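Sorting Out the Small Stuff in the Garage

If your workbench looks anything like mine did last winter, you already own plenty of storage and you still can't find a wood screw when you want one. I had coffee cans, jam jars, a fishing tackle box with one hinge, and a drawer in the kitchen that I'm not going to describe. It took me a rainy stretch in March to get through it all, and I've been asked enough times at the Stidham swap table how I did it that I figured I'd better write it down.

Start by dumping everything out on an old bedsheet. I know, I know, it's awful to look at. But you can gather up the corners at suppertime and carry the whole mess out of the way, and you can't do that with a tabletop. Have a magnet handy, the cheap kind on a stick, and run it through the pile wrapped in a sandwich bag. All the steel jumps onto it, and when you turn the bag inside out you've got your screws and nails in one place and your brass, plastic anchors and dried-up caulk tips in the other.

Now for the sorting itself. My first try, I sorted by size, and it was a mistake - I never go looking for "something an inch long." I go looking for what hangs a picture, or what fixes the gate. So now I sort by job. Picture hooks, wire and little nails live together. Hose washers, the spare nozzle and the plumber's tape live together. Anything that came with a piece of furniture goes in an envelope with the name of the furniture on it, and the envelopes stand up in a shoebox like recipe cards.

For the containers, I like open crates over lidded boxes for anything I use every week or so. A lid is one more thing to set down and lose. Long narrow crates are good for files, chisels (with their guards on, please) and paintbrushes, and the short ones are right for tape, string and glue. The mesh-sided kind lets the sawdust fall through, so you'll want to slip a piece of cardboard in the bottom if you're keeping anything tiny in there. I cut mine from cereal boxes and swap them out when they get grubby.

Don't fill anything more than two-thirds of the way. I used to pack them to the brim and feel very proud of myself, and then I'd come home from the hardware store with one more box of hooks and the whole system fell over.

Labels next. Masking tape and a fat marker, stuck on the end that faces you. I had a fancy label maker once and spent more time hunting for the ribbon than labeling. If the tape won't stick to plastic, wipe the spot with rubbing alcohol first and let it dry.

A few other odds and ends while I'm at it. A dab of candle wax on a screw makes it go into hard wood like butter. Old eyeglass cases are just the right size for drill bits. Keep the super glue in a jar with one of those little drying packets from a shoebox and it'll last ever so much longer. And if a crate has gone dingy, a soak in warm water and dish soap, a go with an old toothbrush, and an afternoon in the shade will brighten it up nicely (I leave mine out of full sun, which can make some plastics brittle).

Give the whole business 6 months and then go through it once more. You'll find a few things have wandered, and you'll know by then which crate you keep reaching for and can move it closer to your good hand. 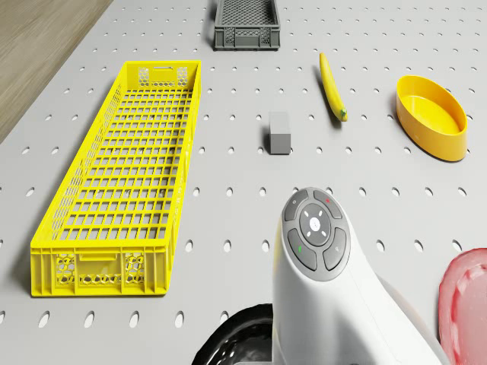 Graltine wrote in to say that sorting by job works fine until you have one kind of screw that does four jobs, and that the answer at their house was to keep the general-purpose ones in a crate of their own, right in the middle of the bench, and let everything else be sorted around it. The envelopes got a thumbs-up, though a zip bag taped to the underside of the furniture was said to be even better, so long as you remember it's there when you move.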